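4月 午後2時すぎから書き始め
Rampersad 台所片づけ課題 来年度の購入メモ(途中)

予算の締め切りが思ったより近かったので、頭の中にあるものをいったん全部ここに出しておく。清書は別ファイルでやるつもり。読んだ人は余白に遠慮なく書き込んでください。特に電源まわりと保守契約のところ、私はあまり強くないので。

まず、買いたいものの筆頭はグリッパ。これはもうずっと言っている。今の平行グリッパは開き幅が足りない。細いものをつまむぶんには文句なしなんだけど、太めの筒とか角ばった箱になると、開ききっても指先が縁に乗るだけで、そこから閉じると対象がずるっと回る。先月のログを見返したら、失敗に印をつけた試行の多くがこの「つかむ前に押してしまう」型だった。制御側でごまかす案も試していて、アプローチの角度を寝かせると少しましになるんだけど、そうすると今度は手首が奥の壁に近づきすぎて、安全側の停止がかかる。あっちを立てればこっちが、というやつ。

で、見積もりが2社からそろった。

Zondside 2966ユーロ
Ekivness 2086ユーロ

数字だけ見ると迷う余地がなさそうに見えるでしょう。私も最初はEkivnessで決まりだと思って、昼ごはんの前に申請書の品名欄まで埋めてしまった。ところが午後に明細を読み直したら、Ekivnessのほうにはフランジの変換アダプタが入っていない。うちのアームの手首の穴位置と合わないので、これは必須。さらに通信ケーブルも別売りで、しかも「標準長」としか書いてない。標準って何メートルなのか。アームの外側を這わせる配線だと、短いケーブルは肘を曲げたところで突っ張る。去年それでコネクタの根元をひとつ駄目にしているので、ここは絶対に聞く。

Zondsideのほうは全部込み。アダプタ、ケーブル、替えの指先、それに初期設定の遠隔サポートまでついている。送料も込み。ただし納期の欄が「受注後に連絡」。うーん。前にここから力覚センサを買ったときは、受注の連絡が来てから長いこと音沙汰がなくて、忘れたころに突然箱が届いた。品物はよかったんだけど、あのときは担当の人がとても親切だったぶん、催促もしづらくて……。今回は納期を書面でもらってから発注する、と自分に言い聞かせるために書いておく。

クレミルダさん(Cremilda Lins)にこの話をしたら、「アダプタは自分たちで作れないの」と言われた。作れる。作れるけど、作るとなると図面を引いて、加工に出して、届いたものを測って、たぶん一度は穴がずれていて、という流れになるのが目に見えている。安い金具を一枚作るのに私の手がどれだけ止まるのかという話で、そこはちゃんと計算に入れたい。クレミルダさんは「じゃあ手間賃を足した表を作って並べて」とのこと。ごもっとも。やります。

手間賃の見積もり方は、前回の台車のときのやり方を流用する。実際に何をやるかを書き出して、それぞれに半日単位で印をつける方式。粗いけれど、事務の人に説明するときにこれが一番通りがよかった。Ekivnessのほうに足す項目は今のところ、アダプタの設計と手配、ケーブルの取り回し、ドライバの動作確認。ドライバは公開されているものがあるにはあるけど、更新が止まっていて、うちの環境でそのままビルドが通る気がしない。ここは安く見積もらないこと。自分への注意。

申請の区分の話も書いておかないと。1件で1000ユーロを超えると比較見積もりと理由書が必要になる。グリッパはどっちを選んでも超えるので、これは覚悟のうえ。理由書は去年の力覚センサのものを下敷きにすればいい。問題はカメラの固定具とか消耗品で、こまごましたものを一緒の申請に入れると理由書が長くなるし、分けると分けたで「同じ目的なのになぜ分割したのか」と聞かれる。前に聞かれた。なので今回は最初からひとつの申請にまとめて、理由書の後ろに付属品の一覧を足す形にする。

付属品として考えているもの、順不同で。

替えの指先。やわらかい素材のパッド付きのやつ。今使っているのは表面がつるつるになってきて、つやのあるものを挟むとよく滑る。パッドだけ貼り替える手もあるけど、接着剤がはみ出したところに粉がつくのが嫌で、できれば指先ごと交換したい。

カメラの固定具。手首側のは今のままでいい。俯瞰側が問題で、カウンターの上をまたぐ形で支えたいのに、クランプを噛ませる場所がなかなかない。机なら天板の縁に噛ませれば済むところが、台所だと戸棚やら家電やらで縁がふさがりがち。自立式のスタンドにすると今度は脚がアームの可動範囲に入る。天井から吊るのは建物の許可がいる。Hirkinbyの管理に聞いてみるけど、期待はしていない。

照明。これは私が勝手に言い出した項目で、クレミルダさんはまだ納得していない。つやのある面が光を返して、深度が抜けるんですよ。木目の上でもニスが効いていると帯みたいに穴があく。拡散板をつけた照明を横から当てるとかなりましになる、というのは机の上での小実験では確認済み。ただ、実際の台所で毎回照明を立てるのかと言われると弱い。普段の暮らしの場で動くものを作りたいと言っておきながら、照明を持ち込むのは、まあ、ずるといえばずる。クレミルダさんの言い分はそれで、私も半分は同意している。半分は、評価のときだけでも条件をそろえたい。保留。

非常停止ボタンの延長ケーブル。これは議論の余地なし、買う。今は人が立ちたい場所とボタンの位置が合っていない。

あと、グリッパの仕様を決めるにあたって、どんな形のものを相手にするのかを一度ちゃんと見直した。机上の試験セットだとどうしても、ブロックとか空き缶とか、こちらに都合のいいものばかり選んでしまう。開き幅の要求値を「なんとなくこのくらい」で書いて業者に投げて、あとで足りませんでした、というのが一番恥ずかしいので。台所のカウンターにふつうに並んでいるもの、壁ぎわに寄せてあるもの、引き出しの取っ手、薄くて平たいもの。とくに平たいものは厄介で、面の上にぺたりと置かれていると、指先が下に入らない。縁まで滑らせて引き出してからつまむか、斜めから爪をかけるか。どっちにしても指先の厚みが効いてくる。ここがカタログの数字だけだと読み取れないところで、Ekivnessの指は開き幅こそ広いけど先端がぼってりしている。Zondsideは先が薄い。薄いぶん、ぶつけたら曲がりそうでこわい。 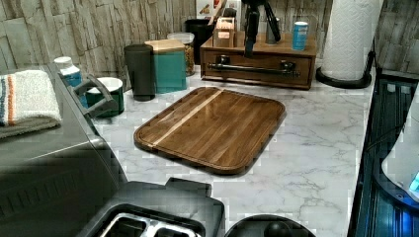 仕様書に書く要求値の話に戻ると、私が今のところ譲りたくないのは開き幅と先端の厚み、それと把持力を途中で変えられること。最後のは地味だけど大事で、強さが固定だと、硬いものに合わせれば紙っぽいものをつぶすし、弱いほうに合わせれば重いものを落とす。指令値を動作中に変えられるのかどうか、Zondsideの資料には「可変」とだけある。起動時に設定できるだけのものも「可変」と書く会社がいるので、これも質問に入れる。Ekivnessは動画を見せてくれて、動作中に変わっていることがちゃんとわかった。こういうところはEkivnessのほうが誠実だなと思う。値段も安いし。ああ、また迷ってきた。

可搬重量についても少し。グリッパが重くなるとそのぶんアームが持てる量が減る。当たり前なんだけど、見積もりを眺めていると忘れる。変換アダプタが金属の塊だったりすると、それだけでけっこう食う。力覚センサと手首カメラも載っているので、先端はもうにぎやかなことになっている。全部載せた状態の重量と重心を計算し直して、アームの設定画面の値も更新すること。前回センサを足したときにこれを忘れて、手で動かすモードにした瞬間にアームがじわーっと下がってきて、二人で慌てて支えた。笑い話にしているけど、あれは笑い話にしていいやつじゃなかった。

アームの台数。今は2台で、片方をHirkinbyに常設、もう片方をこちらの実験室に置いている。来年度に3台目を、という声もあるけど、私は反対の立場。増やしても面倒を見る人が増えない。それより2台とも同じグリッパにそろえたい。今は片方で調整した把持のパラメータがもう片方でそのまま使えなくて、そのたびに「どっちのアームの話?」という会話をしている。そろえるとなるとグリッパをもうひとつ買うことになるわけで、予算の話がいきなり重くなる。一度に両方は無理でも、今年度に片方、次にもう片方という段取りにはできる。ただ、間をあけると型番が変わってしまう危険があって……。Ekivnessは製品ページに世代の表が載っていて、わりと頻繁に入れ替わっている。Zondsideは良くも悪くも同じものをずっと売っている。こういう「ずっと同じものを売っている」会社のありがたみが、年をとるとわかってくる。

休憩。コーヒー。

4時前、続き。

Zondsideに電話した。納期は書面で出してくれるそう。ただ、見積もりの有効期限を延ばすには出し直しが必要で、出し直すと価格も見直しになるかもしれない、と。かもしれないって何。つまり急いだほうがいい。把持力の件は技術の人から折り返しがある。指先の単体販売はあり。値段は口頭では教えてくれなかった。メールで来る。

Ekivnessにはメールで質問を送った。内容は、ケーブルの実際の長さ、コネクタの向き(まっすぐか曲がりか)、変換アダプタの図面の有無、ドライバの更新予定、それと貸し出し機があるかどうか。貸し出し機があるなら話がだいぶ変わる。実物を手首につけて、平たいものの縁に爪がかかるかどうかだけでも試せれば、理由書の説得力がぜんぜん違う。クレミルダさんも「カタログの比較表より、できた・できないの短い動画のほうが上の人は見てくれる」と言っていた。ほんとにそう。前の申請のとき、私が三日かけて作ったグラフは誰にも触れられなくて、最後におまけで貼った動画だけ話題になった。いまだに根に持っている。

保守契約について。ここは苦手なので、わかる人に助けてほしい。アーム本体のほうは既存の契約があって、先端に何をつけるかはこちらの責任、という条項になっている。グリッパのせいでアームが壊れた場合にどうなるのか、読んでもよくわからない。たとえば指先が引き出しの取っ手に引っかかったまま無理に引いて、手首の関節に負荷がかかったとか。ありそうな話でしょう。引き出しの課題は来年度の目玉なので、この手の事故は起きる前提で考えておきたい。

対策としては、手首とグリッパのあいだに、過大な力がかかったら外れる継手を入れる案がある。磁石式のと、ばね式のと。磁石式は外れたあと手で戻せるので楽だけど、戻したときの位置の再現性が気になる。ばね式は高い。見積もりはまだ取っていないけれど、以前に見た価格表では約1000ユーロだったはず。そうなると単品でもほとんど理由書の線に乗る額で、グリッパと合わせるとかなり目立つ。継手ぶんの厚みで先端が長くなるのも嫌。長くなると奥のものに届きやすくなる反面、手前で折りたたんだ姿勢がとれなくなる。届く・届かないの計算は、こんど図を描いてやる。頭の中だけでやるといつも都合のいい姿勢しか思い浮かべない。

ソフト側で力を監視して止める方法もあって、今もそれは入っている。しきい値を低くすると、ちょっと触っただけで止まって仕事にならない。高くすると止まったときにはもう引っぱりきっている。ちょうどいいところを探す作業を先月からちまちまやっていて、引き出しみたいに動きはじめに重いものが一番決めにくい。動きだしの山だけ許して、そのあとは低めに見張る、という二段構えを試しているところ。これがうまくいけば継手は買わなくていい。うまくいくまでどのくらいかかるのかと聞かれると、目をそらすしかない。

消耗品の欄には、指先のパッド、結束バンド、手袋、拭き取り布、養生用のテープ。養生テープは前に安いのを買ったら糊が残って、はがすのにずいぶん手間をかけた。高いほうにする。木のものには特に貼りたくないので、敷くだけで済む滑り止めのシートも足す。あとは、試験に使う日用品そのもの。これが毎回もめる。箱や筒や布を買うと、経理の人から見ると完全に私物の買い物なので、理由をきちんと添えないと突き返される。去年は品名を「把持対象物」と書いたら「これは何ですか」と電話が来て、今度は正直に「ふきん」と書いたらやっぱり電話が来た。どうすればよかったのか。今年は一覧表にして、どの課題で何を使うかを横に書く。クレミルダさんが前の職場で使っていた様式をもらえるらしいので、それを待つ。

輸送の箱も考えないといけない。実験室とHirkinbyのあいだでグリッパを付け替えて運ぶなら、専用のケースがほしい。今は買ったときの段ボールに緩衝材を詰めて、車の後ろに載せている。段ボールの角がもうだいぶやわらかい。中のスポンジをくり抜いて使うタイプのケースなら付属品の範囲で買えるはず。くり抜くのは私がやります、そういう作業は好きなので。

ここまで書いて、申請の骨組みはだいたい見えた気がする。第一候補は今日の時点ではZondside。理由は、アダプタと配線が込みであること、先端が薄いこと、型番が長く続きそうなこと。Ekivnessに貸し出し機があって、試して問題なければひっくり返る。その可能性は残しておきたいし、安いほうを選べるなら浮いたぶんを継手か照明に回せる。どっちに回すかでまたクレミルダさんと一悶着あるのは確実。

5時すぎに追記。クレミルダさんがこれを読んで口頭でくれた指摘を、忘れないうちに。

・「先端が薄い」を理由にするなら、両社の先端の図を同じ縮尺で並べること。言葉だけだと好みに見える。
・手間賃の表に、Zondside側の手間も書くこと。込みだからといってゼロのはずがない。(たしかに。取り付けと設定と、手先重量の更新ぶんは両方に入れる)
・照明は今回の申請から外す。来年、数字がそろってから。
・ケーブルの予備を各1本。壊してから頼むと届くまで何もできない。
・3台目の話は書かないほうがいい。書くと「では3台目はいつ」と聞かれる。

照明の件だけまだ食い下がりたいけど、今日はもう外しておく。机の上の小実験のデータは共有フォルダの「反射」に入れたので、気が向いた人は見てください。拡散板あり・なしで、同じ板を同じ向きに置いて撮ったもの。

やること。
Ekivnessの返事を待つ。来なければ電話。
Zondsideの技術の人から折り返し。把持力の変更、動作中に可能か。
先端の図、同じ縮尺で。
手間賃の表。
保守契約の条項、該当の頁に付箋を貼って机に置いた。誰か一緒に読んでほしい。
Hirkinbyの管理に天井の件を聞く。断られたら、自立スタンドの脚をどこに逃がすか考える。
ケースの内寸。グリッパにアダプタをつけたまま入るかどうか。外して運ぶと毎回締め直しになって、そのたびに原点がちょっとずつ動くので、つけたままがいい。

引き出しのしきい値の続きは明日の朝いちばんにやる。今日の値は設定ファイルの末尾にコメントで残した。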